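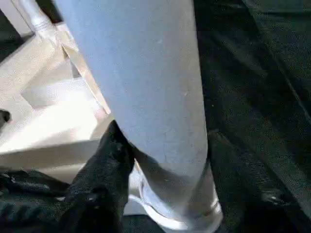
April, still raining

Spent the whole morning on the sourdough and I'm not even mad about it! Starter was up past the rubber band by breakfast, so I mixed the dough before I'd had coffee (mistake, I put the salt in twice and had to fish half of it back out with a spoon). Dušan called in the middle of it to ask if I still had his big Dutch oven. I do. I said I'd bring it over once this loaf is out, and he said that's what I told him in February.

Walked to Dervishi for rye flour and they only had the 15 pound bag, so now there's a 15 pound bag of rye on top of the dryer. Gorazd says to toast a little of it dry in a skillet first and stir it in at the last fold. Tried it, and oh my gosh, the kitchen smelled like a campfire and a cookie at the same time.

Dough's in the fridge overnight now. I want to bake at 6 a.m. before the upstairs neighbors start in with their music. Need: parchment, new razor blades, butter (the good kind). Also call Mom back, she wants the rhubarb recipe and I have no idea where I put it.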